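Brolholm tabletop sim pack: two weeks in

I'm on a small team that tests grasp policies in simulation before we let them near a real arm, so I was pretty excited when the Brolholm pack came out (the same people made Avia, which we used for ages). 116 household objects, scanned textures, and a scoring script that plugs right into our setup. I put it on my own desktop and it was running in 20 minutes!

What I wanted to know was whether sim scores would rank our policies the same way our real bench does. We had seven checkpoints with real numbers from August, so I ran 2000 episodes on each one and compared. The top three came out in the same order, and so did the bottom two. The middle pair swapped places, but they were close on the real bench too, so I'm not losing sleep over it.

Boxes and jars are great. Bowls are harder. Wide ones with a thick rim gave our policy fits, and it kept going in low when a rim grasp would have been the easy choice.
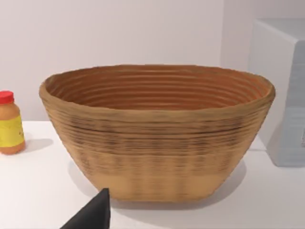
Coiled bowl task, wrist view, with the gripper finger down by the base.

Gripes: the ridges on that bowl look a bit soft up close, label text is mush, and the docs on contact settings are thin. I'd also love a Gumoso-style replay viewer. Still, four stars from me, and I'm keeping it installed.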